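Home | Forums | Student Projects | New Posts | Log In

Sornside Robotics Club - build season thread, page 2

brickhouse_dad
Since a few of you asked how the students are getting on, I thought I'd post a longer update. We have 6 students this year and two hand-held grippers, and the job they've set themselves is tidying a desk, which sounds small until you watch a group of teenagers argue over how to pick up a pen! They do the task by hand with the grippers, over and over, and those recordings are what the arm will learn from. The count stood at 1,383 runs when I locked up last night. Their project is called Flotico (don't ask me, they voted) and they'd like it ready to show in February. 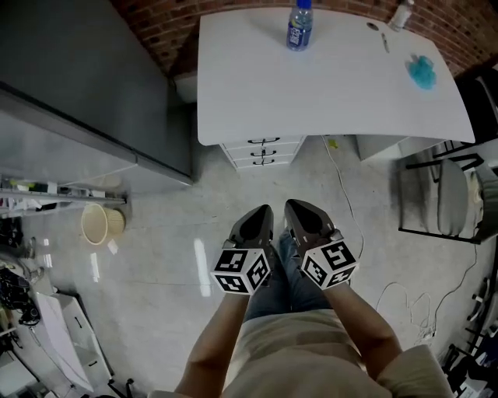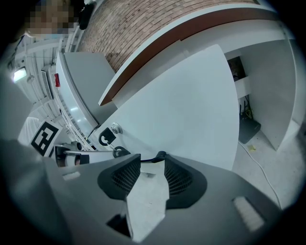

Marker cubes on both grippers in the first one, finger pads up close in the second.

Nuwan Debnath
I'm glad to see them getting so much practice in, but I'd stop and train something before recording any more. Our group got all the way to 3,163 runs before we tried that, and a good half of them taught the arm a bad habit of coming in too low. It was a sad afternoon.

brickhouse_dad
Oh, that does sound painful, and thank you for saying so. I will pass it along, though the kids are pretty set on hitting their number first - they made a chart and everything.

stundov_fan
I'm going to disagree with Nuwan, kindly. For a first-year club the recording is where they learn to be careful and slow down, and I wouldn't cut that short just to get an early look at a model.

Nuwan Debnath
Fair enough, but one small test wouldn't cut anything short. Let them run it overnight and go back to the chart the next day.

Comments (2)

mrs_k: My daughter comes home talking about nothing else, so thank you to whoever brings the snacks.

gearloft: Do you let both hands work at once from the start? We began with one.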